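Home Forum > Laundry and Linen > Folding and Storage
Thread: Sweatshirt folding on a padded bed surface – method and stack order

nuala_d
Posted November 4, 2018

I'm rewriting the folding notes I keep for the house and have got stuck on heavy sweatshirts. Shirts and trousers are settled. The sweatshirt is the one garment where I get a different result every time, and I suspect the surface is part of it.

Pictures first, then the questions.
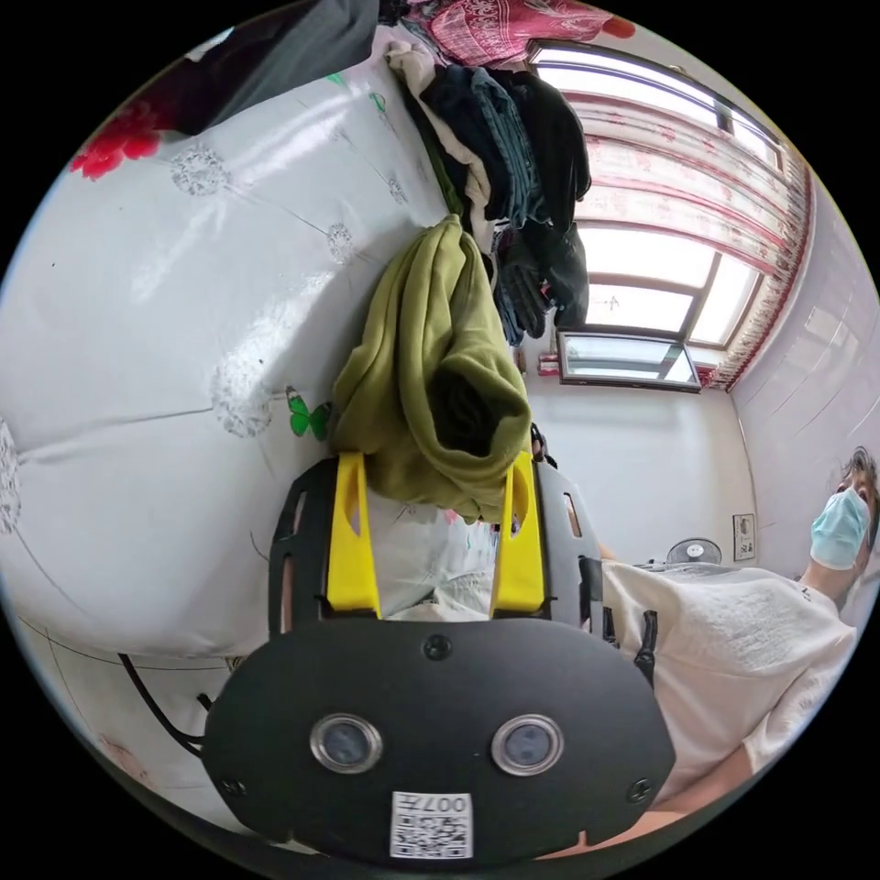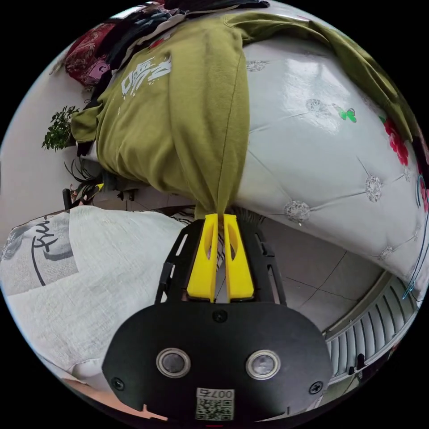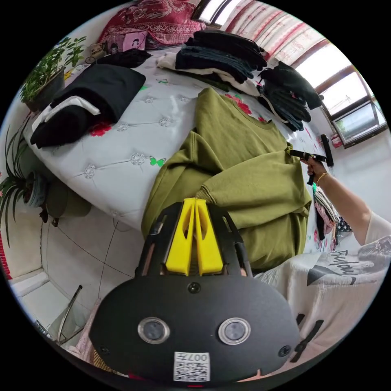
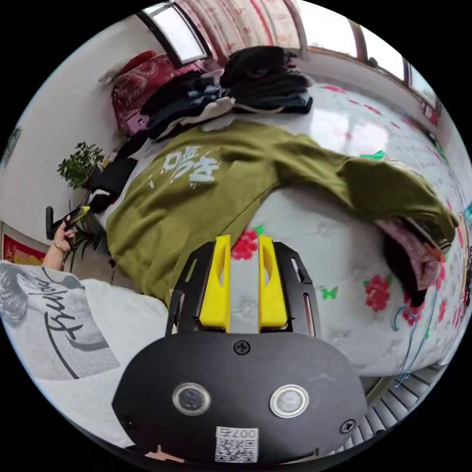
The olive-green sweatshirt on the bed, with the dark clothes in a pile.

Present method:

1. Sweatshirt flat on the bed, graphic up, sleeves out.
2. Smooth from the neckline down to the hem.
3. Turn over, sleeves across the back, one over the other.
4. Sides in to a width of 50 cm, then again to half that.
5. Hem up to the neckline in thirds.

Step 4 is where it goes wrong. On a table the sides come in parallel. On the bed one side always ends up wider at the hem than at the shoulder, and by the time it has been in the stack for a day the whole pile leans.

Questions: is it worth moving to a hard surface for the heavy items only, and where in the stack should a sweatshirt go? I have been putting it on top.

----

takiteck_user
Reply 1

Surface first. A tufted or quilted cover has a repeating pattern of high and low points. Every time you smooth the fabric across it, the cloth follows the dips, and you fold in slack that you can't see. With a thin T-shirt the error is small. With fleece-backed cotton it multiplies with each layer, and you have six layers by the end of step 5.

Put a board down. I use an offcut of hardboard, 48 cm on the short side, kept behind the wardrobe. It goes on the bed, the garment goes on the board, and the bed stays as the place where the stacks are built.

----

Xinyi Peng
Reply 2

I'd leave the board out of it. I have folded on a bed for years and the lean comes from the sleeves. If both sleeves cross the back, you have two cuffs and two lots of ribbing on top of each other in the middle, and the ends are thin. The block is a wedge or a dome depending on how far they overlap.

Fold each sleeve back down its own side instead, so the cuff points towards the hem. The ribbing then sits near the bottom edge and is spread across the width. Third picture, the cuff is already turned in near the front. Carry on from there and you don't need to cross anything.

----

takiteck_user
Reply 3

That gives two thick edges and a hollow middle. It stacks worse than the crossed version unless everything in the pile is folded the same way.

----

Xinyi Peng
Reply 4

Everything in the pile should be folded the same way. That is the reason for having notes.

----

lutfa_ek
Reply 5

Both of you are assuming the stack is all sweatshirts. Nuala's is mixed. In the first picture there looks to be denim in with the dark things, and there's a beige or cream piece with them as well. Denim doesn't compress, jersey does, so a uniform fold won't give uniform blocks.

My order, bottom to top:

Denim and anything with a waistband
Heavy knit and sweatshirts
Thin jersey
Anything with straps, on its own at the side

The strap rule is there because a strapped top slides. The black one with the white strap in picture three is lying at the left side of the bed, which is where I would have it too.

A sweatshirt on top of thin jersey will press the jersey out at the sides. Put it second from the bottom.

----

nuala_d
Reply 6

Second from the bottom makes sense for pressure but it's the item that gets worn most. Taking it out from under everything undoes the stack daily.

----

lutfa_ek
Reply 7

Then it shouldn't be in the stack. File it upright in a drawer. Fold to thirds and stand it on the fold.

----

Afroza M
Reply 8

Upright filing with a printed sweatshirt – check what the print is before you do this. A thick plastic-type print will crack along a sharp fold if it sits that way for months. I can't tell from the pictures what kind yours is, only that it's white and fairly large on the front. Either way, keep the horizontal folds above and below the graphic if there's room, or use a soft fold with a rolled T-shirt inside it.

I had one crack in January after a winter on its edge in a Drosance drawer insert. The insert was fine, the fold was mine.

Also a point on step 3. Graphic up at the start, turned over, sleeves in, then finished with the graphic outwards on top. I'd agree with that. Graphic on the inside of the fold makes the two halves grip each other if the room is warm.

----

anoma_nav
Reply 9

Measurements, as nobody has given any apart from the 50 and the board.

I folded one adult sweatshirt (fleece-backed, 149 cm cuff to cuff laid flat) three ways on a mattress with a quilted cover. Crossed sleeves came out highest in the middle. Sleeves down the sides came out more even, as Xinyi says, but with a visible ridge at each edge. A single sleeve crossed and the other run down its own side was the worst and leaned straight away.

I then repeated the first two on a tabletop. Crossed sleeves improved a lot. Sleeves down the sides hardly changed. So the surface matters mostly for the crossed method, and you are both partly right.

----

takiteck_user
Reply 10

Fair result. Did you smooth between steps 4 and 5? I find the air has to come out before the hem goes up, and on padding you can't press it out because the cover gives.

----

anoma_nav
Reply 11

Once, with the forearm, hem to neck. On the mattress it made little difference. On the table it did.

----

Xinyi Peng
Reply 12

Separate matter. In the last picture there is a pink garment and a dark one hanging partly over the side of the bed, near where the sleeve is stretched out. I'd bring those up on to the bed or move them off entirely before starting. Anything hanging pulls on whatever is lying on it, and a glossy cover has no grip.

----

nuala_d
Reply 13

Agreed, will add "clear the edge" as step 0.

Summary of what I'm going to try:

0. Clear the edge of the bed.
1. Flat, graphic up.
2. Smooth neckline to hem.
3. Turn over, sleeves down the sides, cuffs towards the hem.
4. Sides in.
5. Thirds, folds kept off the graphic where possible.

Dark pile keeps Lutfa's order. The sweatshirt goes in the Vitier drawer, upright, loose fold. I'll measure up for a board anyway as I have a set of Nanayakkara tablecloths to do that won't fold square on padding either.

----

takiteck_user
Reply 14

For tablecloths get a longer board. 48 cm will be no use to you past the second fold.

----

lutfa_ek
Reply 15

Or do them on the floor, with a clean sheet down.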